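Grurnorholm Residents – Minutes, Winter Meeting
16 December 2018
Posted by the minute taker, Unit 3

Started late, door code wasn't working again. Chair from last time in the chair. Quorum reached once the second floor people came down. Coats stayed on, see heating.

Minutes of the August meeting

Taken as read. One correction – the back gate was to be "rehung," not "replaced." Corrected and approved. Somebody asked if it has been rehung. It has not. Goes to open items.

Heating

Long one. Top floor too hot, ground floor cold, same as last winter. Top floor sleeps with windows open, ground floor is buying space heaters. Boiler service was done in the fall, report says boiler is fine. So probably balancing. Contractor came out, bled the radiators on the ground floor and in the hall, left a bill for $290 and no written notes.

Some discussion on whether to pay without notes. Agreed: pay it, but ask for a page in writing saying which radiators were done and what pressure the system was left at. Front unit on the ground floor says hers was better for two days and then went back. Rear unit says no change at all.

Proposal to get a second contractor in for a full balance. Opposed by two people who want to wait till spring when the system can be drained. Vote taken, second contractor carried. Secretary to call around for quotes, no work to be ordered until quotes have gone out to everybody by email.

Reminder, please do not turn the valve in the basement. It has a tag on it. The tag keeps getting taken off.

Space heaters – insurance says allowed if not on an extension cord. Please check yours.

Snow and ice

Same arrangement as last year. Plow does the lot, we do the front steps and the side path. Salt bucket is inside the side door. When it's empty tell the secretary, don't just leave it empty.

Complaint that the plow piled snow against the bike rack. Secretary to ask them to use the far corner by the fence. Also the plow comes at 5 in the morning, question if it could come later. Asked last year, answer was no. Will ask again.

Steps: rota is on the board. Swaps are fine, write the swap on the sheet. If you're away over the holidays find your own swap.

Lindsay lot

Update on the empty lot next door, the Lindsay property. Notice went up on the fence, application for a variance, parking in the rear. Several people had read it, nobody agreed on what it said. Copy was passed around. Looks like the hearing is in the new year, date still to be set.

Main worries: light on the east side kitchens, the shared drain, trucks in the alley. Some in favor of the whole thing, better than weeds and a mattress. Agreed not to take a position as a building untill the drawings can be looked at. Anyone can write in on their own behalf. Secretary will request the drawings from the city and put them in the shared folder.

Drain was inspected when the building was reroofed, report should be in the file cabinet. Not found so far.

Ground floor common room

Carried over from August. Old furniture is out, thanks to those who carried. The piano is staying for now, no one would take it.

Wall colors discussed yet again. Group wanting everything off-white is still of that opinion. Group wanting something stronger also. Compromise is one dark wall and the rest light grey. Moved, seconded, passed, not by a lot. Floor is beige tile, already voted, not reopened though there was an attempt.

Cakau quote for shelving came in over. They can bring it down if we do the painting and take delivery ourselves. Painting weekend to be arranged after the holidays. Drop cloths needed, brushes we have. No decision on lights, the pendant ones were thought too low and the track ones too much like a store.

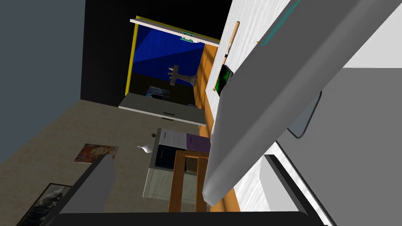
Rendering with beige tile floor, grey and black walls, and a yellow-framed opening lit in blue.

Question about yellow trim in general, some like it, some think it will look tired in a few years. Trim can be repainted, so left to the painting group. They are asked to put sample cards up on the board for a week before buying anything.

Spending limit for the painting group set at $300 for paint and supplies. Anything over comes back to a meeting. Keep receipts, phone photo of receipt is fine.

Use of the room once it's done – booking sheet or just first come? Tried a sheet before and it was ignored. Families want it for birthdays. Others don't want noise after nine. Agreed: sheet on the door for private use, otherwise open, quiet by nine, leave it swept. Try it till summer and look again.

Laundry

Dryer on the left eats quarters. Unar (the leasing company for the machines) was called twice, came once, said it was fixed. It isn't. Refunds are through Unar directly, number is on the sticker. Contract is up for renewal next year. Suggestion to buy our own machines instead of leasing. Would need numbers on price, repair, who empties the coin box. One of the second floor units has offered to put a comparison together for the next meeting.

Please clean the lint screen. Please take your wash out when it's done – if it has been sitting, others may move it to the table, folded or not.

Mail and packages

Packages going missing from the front hall in the run up to the holidays. Not clear if stolen or picked up by mistake. One turned up behind the radiator. Ideas: camera, locked bin, asking drivers to ring. Camera got a mixed response, privacy. Locked bin, someone priced one at $300 plus putting it in. Held over. In the meantime take in your neighbors' packages if you know them, and leave a note on the mailbox.

Old tenants' mail: write "not at this address" and put it back out. Don't stack it on the ledge.

Bikes

There are bikes in the basement which have not moved in years. Tags will be put on all of them after the holidays. If yours is in use, take the tag off. Tagged ones get donated in spring. Child seats and trailers same thing.

Fire door

Fire door to the rear stairs was found propped open with a paint can, more than once. It can not be propped. If moving furniture, have someone hold it. Alarm test went fine, one hall unit was chirping, battery changed.

Any other business

– Elevator inspection certificate is expired in the frame but not in fact, new one is on the way.
– Hall light on the second floor flickers. Bulb tried, still flickers. Electrician with next visit.
– Smell in the rear stairs, could be cooking, could be the drain. Keep a note of when you notice it.
– Dogs: lead in the hallways please. Raised before.
– Request for a book shelf by the mailboxes. Ok if it doesn't stick out into the hall. Needs to leave room for strollers.
– Cookies on the first floor landing after the meeting, thanks to whoever baked.

Open items

– Back gate, rehang
– Letter to heating contractor re written notes
– Quotes for full balance of the system
– Lindsay drawings from the city
– Find drain report
– Painting weekend date, sample cards
– Lights for common room
– Laundry comparison
– Package bin
– Bike tags
– Door code

Next meeting: date to go out by email, same room if it's painted, otherwise the lobby. Bring a chair.

Closed when the piano started.

Recent items
Snow rota, winter
August meeting – minutes (corrected)
Laundry room: how to get a refund
What can go in which bin
Notes from the roof walk

Grurnorholm Residents – questions to the secretary's mailbox, front hall | © 2018 Grurnorholm Residents | Back to top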